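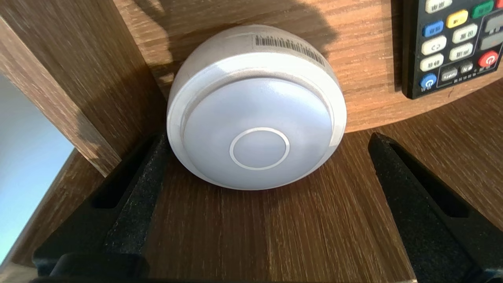
My project for the Hospitality and Interiors course at Histbridge was meant to be about lighting. I'd even bought the notebook for it! But I spent the first week at Drundard House, sitting in guest rooms and writing down what annoyed me, and hardly any of it had to do with lamps. It was all small stuff and where the small stuff lives. Take the round white gadget with the barcode sticker along its top rim, sitting on the wood with its pale face showing: smooth, glossy, perfectly nice, and I still had to ask myself whether a tired guest would leave it alone, press it or put it in a drawer. Things like that became my subject, and my tutor let me swap as long as I kept to the same deadline.

## What I set out to do

The question I ended up with was pretty plain: how do you arrange the little things and the cables in a small guest room so that people can find what they need in the dark? I had eight weeks and a budget of £124, most of which went on cable clips, trays and a very good label maker that I'm not giving back.

I started with a questionnaire left in the rooms, and 43 guests filled it in. The commonest grumble by miles was the bedside. People wanted a place for their phone, their glasses and a drink, and what they found was a place already taken by hotel things. One person wrote "lovely table, shame it's full", which I've put on the front of my folder.

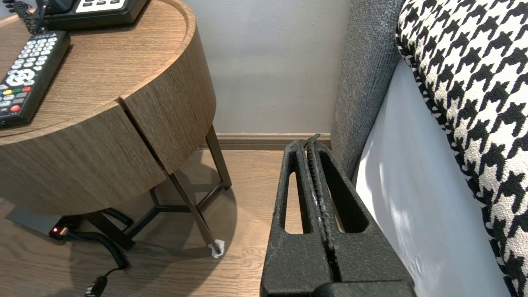

The second grumble was sockets. A lot of guests had ended up on their hands and knees looking for somewhere to charge a phone, usually late at night and usually (their words) in their pyjamas. I tried it myself with the lights off and banged my head on the bed frame, so I can vouch for that one.

## The bedside tables

I really like the round bedside tables and didn't want to replace them. The curved front is lovely, and the slim metal legs make the room feel less crowded than a solid box would. The trouble with a round top is that square things never sit well on it. A desk phone takes up a big slice, a long remote goes diagonally wherever there's space, and after that you're balancing your glass near the edge.

I tried three layouts:

- Phone at the back, remote in a shallow tray beside it. Tidy, but the tray ate the last of the free space.
- Phone moved to the desk. Great for space, unpopular with guests who wanted to ring reception from bed.
- Phone at the back, remote on the desk next to the television information card. My favourite, although the remote does migrate back to the bed by the second night.

I went with the last one. I'd have liked to test it for longer, as a few nights per layout isn't much to go on.

## Cables and sockets

I thought this would be the boring chapter and it was the one I enjoyed most. Coiled cords are the worst offenders. They look short, then they stretch and droop and collect on the floor, and anything on the floor has to be moved before you can vacuum. Adapters are nearly as bad - once one is lying behind the furniture it tends to stay there.
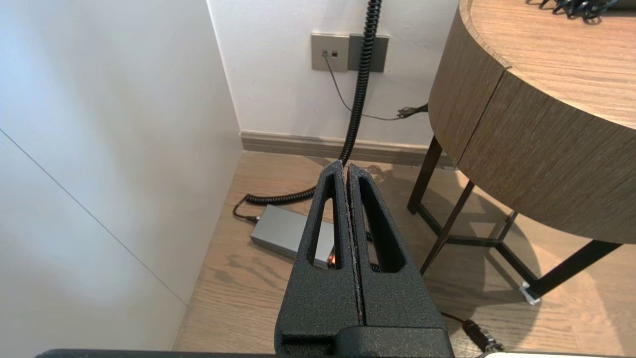 I borrowed the Tsuji method from our second-year module, where you draw every cable on a floor plan in a different colour before you touch a single one. It sounds fussy but it stopped me from unplugging the wrong thing (I only did that once, and it was before I'd made the drawing). After that I worked in the same order in each room: trace, label, clip to the skirting, coil the spare length and tie it off.

Eight rooms got the full treatment. The clips came from Prurnari and mostly held, except where the paint was fresh. For those I went back in May and used screw-in ones, with permission.

## Tea things

Cups and saucers were a late addition. Guests kept mentioning that they couldn't find a flat spot to make a brew, so I looked at where the china goes on the wooden tabletops. White saucers show up nicely against the warm brown wood, even in bad light, and I'd keep them for that alone. 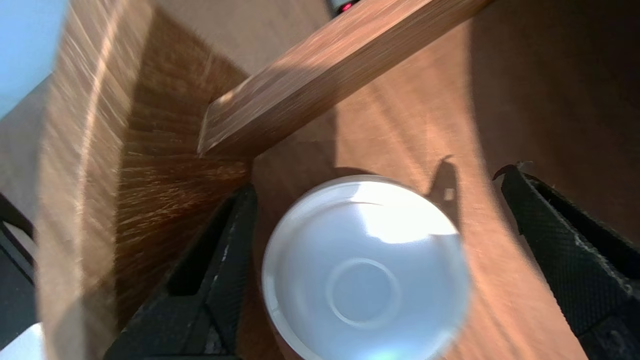 ## What I'd change

- Ask about the bedside first. My questionnaire opened with curtains, and people ran out of patience before the good bit.
- Buy longer clips. The short ones hold one thin cable and sulk at two.
- Speak to the cleaning team in the first week. They'd already worked out half of what I wrote down in the fourth.
- Measure the round tops properly before ordering trays. I still have two that hang over the edge, and they're now holding pens in my kitchen.

The floor plans and the blank questionnaire are in the appendix.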